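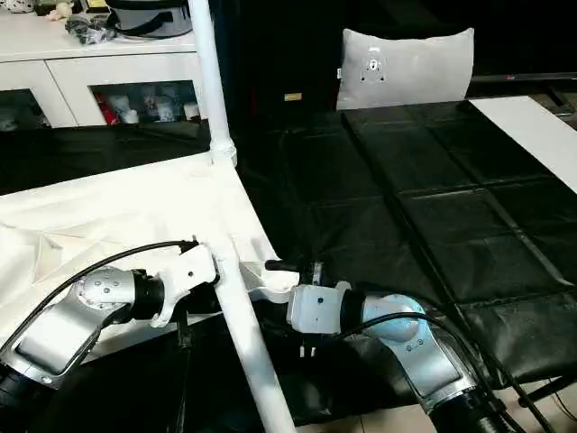

Both grippers at the white pole, sheet on the left side of the table, black quilted mat to the right.

Software pre-run checklist, two-arm cell
Trustow bench, control and perception stack
Filled in by: Rongrong Shen
Reviewed by: Gaétan Penner
June 2026

1. Controller build matches the release note on both arms. OK
Comment: Build 371 left and right. The left arm was still listed under the old number in the launch file. Corrected and committed.

2. Joint limits loaded from file, not from defaults. OK

3. Arm-to-arm collision check enabled in the planner. OK
Comment: Minimum gripper separation is set to 13 mm for close work. Do not lower it from the command line. Ask Gaétan.

4. Pole and horizontal rod present in the collision model. FAIL, then OK
Comment: The pole was modeled as vertical to the table with no collar. Added the collar as a separate cylinder and reloaded. The planner now rejects the two approach paths it accepted before.

5. Cable clearance included in the arm model. OPEN
Comment: Cables loop outside the forearm on both sides and the model has bare links only. Nerea Montoya wants a padded envelope on the forearms. I would accept that for now – it costs some reach near the pole.

6. Segmentation run on the current table layout. OK with comment
Comment: The white sheet and the white gripper housings merge in the mask when the left arm is low. Depth separates them, so keep the depth check on. Shiny squares on the mat give scattered dropouts. Filter window set to 5.

7. Stop command tested from the operator screen. OK
Comment: Tested once per arm and once with both moving.

8. Speed cap active for first run after any model change. OK

9. Logging on, clocks in sync. OK
Comment: Old logs from November are still filling the disk. Kaj to move them.

Result: cleared for capped speed only. Item 5 must be closed before the cap comes off.

Related items
Planner release notes, build 371
Gondach cell: stop command test record
Adding fixtures to the collision model
Depth filter settings by surface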